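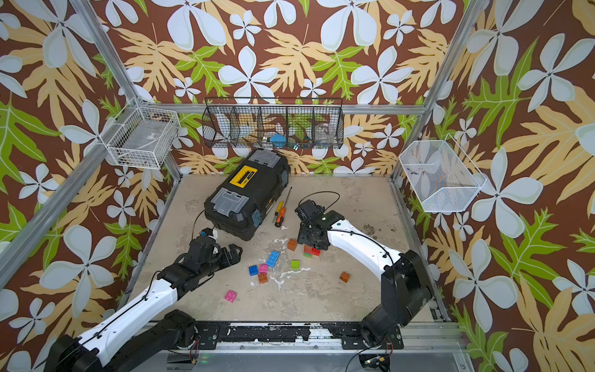 **IPO application, money still held**

I applied for 400 shares in the Voltilden offering through Kollo and was allotted 30. The rest of my cash still shows as blocked. When do I get it back?

Corina Lüthi

---

**Silvan Eder**

Refunds normally go out by the first day of trading. Kollo then needs up to 2 working days to release the money. Check the "pending" tab, as it doesn't show under cash.

**Régis Arnaud**

Same with mine, still waiting. Ring them.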